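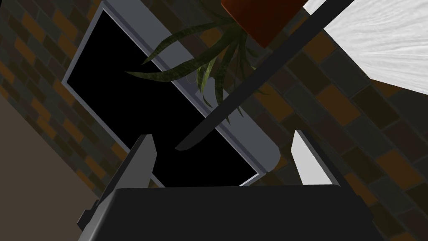

Brelo 2 update stuck at 74 percent

plilthorpe_tom
Phone started the July update last night and has been sitting at 74 percent for hours. Battery is fine. Anyone else?

noemie.g
Same on mine. Held power and volume down for 17 seconds, it rebooted and finished on its own.

anider422
Don't do that. My last Brelo wouldn't boot after a forced restart. Leave it plugged in.
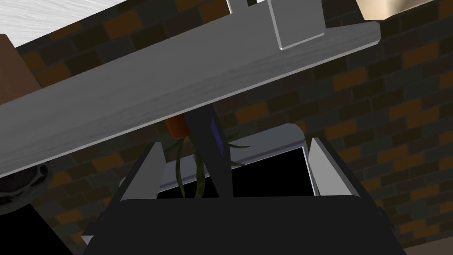 If it still hasn't moved by morning, call support before you try anything else.

noemie.g
Support told me to force the restart, so I don't see the problem.

anider422
They also quoted me 400 for a new board.

plilthorpe_tom
Left it on the charger. Still 74.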